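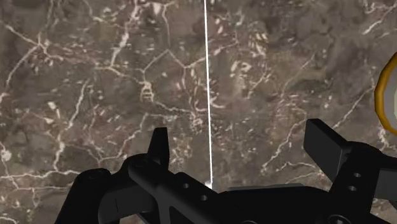
Brown marble with white veins, computer rendering.

Our reading group went on Tuesday to the open day at Losine, the workshop in Voltley where they examine paintings and stone pieces before a sale. We were 30 persons, divided in two groups. The entrance was free but you had to write your name in February already.

Arnel Marquez guided our group. He spent most of the time on one small landscape, sold three times as a work of Dimaculangan. The signature looked good to me. Under the lamp it lay on top of the varnish, and he let each of us look through the glass. He did not want to say who brought it to them.

The second room was the archive. They keep 330 folders with old receipts and letters, and 69 of them are about the Arnon collection only. I asked if a false receipt is more difficult to find than a false painting. He answered that the paper takes him longer, and he showed us one with a wrong postal code.

The talk about marble copies was too short, and from the back I could not hear well. Coffee was in the yard. The next open day is in autumn, and the bus from the station stops at the gate.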